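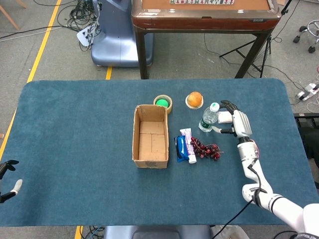
Founding date of the Vasar chapel — where does it come from?

Started by millrace_44, December 11, 2020

millrace_44
I've been trying to pin down when the old chapel at Vasar was founded and I'm getting nowhere. The church website says it was built "on the site of a medieval chapel." The county guidebook says the same thing, almost word for word. Neither gives a source. Has anyone seen a charter, a will, a tax roll, anything at all that mentions a chapel there before the present building? I don't count the sign in the porch.

tollhouse
It's well known. My grandmother was married there and she always said the monks had it first. There is also the blocked doorway on the north side, and you don't get one of those in a new building.

millrace_44
You can get a blocked doorway in any building where people stopped using a door. I'm not trying to be rude about your grandmother, but "the monks had it first" is said of every church in the valley and at least one feed store.

Quillback
The guidebook took it from the Tumetti parish history. I have that book. The author gives a whole page to the "ancient chapel of Vasar" and the footnote points to a deed in the Sandhu collection. So there is a source, it's just buried.

millrace_44
Have you seen the deed?

Quillback
No, but why would he make up a footnote?

hollow_way
He may not have made it up, but I'd want to see it too. I went through the Sandhu collection in July for something else (boundary disputes, very dull) and the catalog lists 3 deeds that mention Vasar. Two of them are about a mill. The third is about a "capella," which sounds good until you read the rest of the entry, where the land is described as lying next to the ford. There is no ford anywhere near the present church. The ford is down at Erkier.

Quillback
Rivers move.

hollow_way
They do, but that one would have had to climb a hill.

tollhouse
So there WAS a chapel. You just said so.

hollow_way
I said a deed mentions one. It could be at Erkier, and there's a field there the old maps call Chapel Piece. It could also be a private chapel inside somebody's house, which wouldn't leave you much to find. What I don't see is any reason to put it under the church at Vasar, except that a church is there now.

pewrent
Careful with Chapel Piece. I looked into that name years ago and the earliest map I could find it on is later than the meeting house that used to stand on the corner. It might only mean "the field by the meeting house." People get very excited about field names.

hollow_way
Fair. I hadn't checked the date of the map. I'll take that one back until I do.

Quillback
You're all ignoring the font. It's Norman. The leaflet says so.

pewrent
The leaflet says "believed to be Norman." I've looked at it and I'd call it plain, and plain stone is hard to date. Fonts also get moved around. One near me spent a good while as a garden planter — it has a drain hole drilled through the side — before it went back into a church, and it wasn't the church it came out of.

tollhouse
I don't see what harm it does. People give money to the roof fund because they think the place is old. They're asking for 2000 from us this winter and "site of a medieval chapel" looks a lot better on the letter than "we don't know."

millrace_44
The present building is about 200 years old. That's old enough to deserve a roof. I'll give to the fund myself, but I won't repeat the chapel story to get other people to.

Quillback
I think you've decided against it already. If the Tumetti book had said there was no chapel you'd have believed that with no footnote.

millrace_44
Maybe. I'd like to think I'd have asked. Does your copy give a number for the deed, or only the collection name?

Quillback
Just checked. It says "Sandhu deeds, bundle 2." No number.

hollow_way
Bundle 2 is where the capella one is, so that's almost certainly what he was using. He must have read "capella" and stopped before the ford. Or he knew about the ford and left it out. The reading room is closed at the moment but they'll answer letters. I'll ask for a copy of the full text, witnesses and all, and post it when it comes.

pewrent
Ask if there's anything on the back. The later notes on those are sometimes more use than the deed.

hollow_way
Will do.

tollhouse
And the doorway?

pewrent
Which side did you say it was on? I only remember one on the south.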